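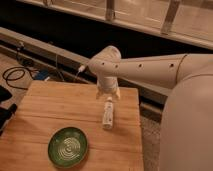 One reviewer of the first trial report remarked that a plaster mix can be right in the bucket and still wrong in the pool, and asked how much of the color difference between our panels came from the pigment and how much from the curing. The remark was fair, and the present section tries to answer it.

Figure 2. White arm over the wooden table.

4.2 Effect of curing on the color of pigmented pool plaster

The panels were made with two commercial blends, Bindis and Skekell. Both are sold as white cement plaster with quartz aggregate, and both accept powder pigment at the mixer. The Bindis panels received a gray-blue pigment and the Skekell panels a green one. The dose of pigment was kept the same for all panels of one blend, so that a difference inside the group can not be explained by the dose.

We prepared 6 panels of each blend. After troweling, 2 panels of each group were covered with wet cloth, 2 were put under water as soon as the surface could carry it, and 2 were left in the open air of the workshop. The water was taken from the public supply at Rakena, where it is quite hard. After 72 hours all panels were moved into the same tank, and they stayed there until the last reading.

Color was read at 7 points on each panel, always at the same places, and the readings were averaged. We also looked at the panels by eye in daylight, through a shallow layer of water, because this is how an owner will see the finished pool. The two methods did not always agree. On the Skekell panels the instrument found only a small difference between wet cloth and early filling, but by eye the early filled panels looked clearly more even.

The panels left in air were the palest in both groups. They also had lighter patches near the corners, where the surface probably lost its water first. In the Bindis group these patches were still visible at the last reading. In the Skekell group they became weaker, although they did not disappear. We have no good explanation for this - it may be that the green pigment hides the white deposit better, or that the Skekell blend is less open at the surface.

The second matter is the hardness of the water. A light film of scale makes any dark plaster look gray, and an owner can easily take it for a fault of the pigment. We brushed one half of each panel before the last reading. On the brushed half the color came closer to that of the fresh sample, most of all in the Bindis group. For this reason the values in the following section are given for the brushed half only.

The results should be used with some care. A small panel dries faster at its edges than a pool wall does, and it has no slope, no steps and no return fittings. At the Tadumen pool, which was finished in July with the same Bindis blend, the pale patches were found mainly on the top step, and the floor was even.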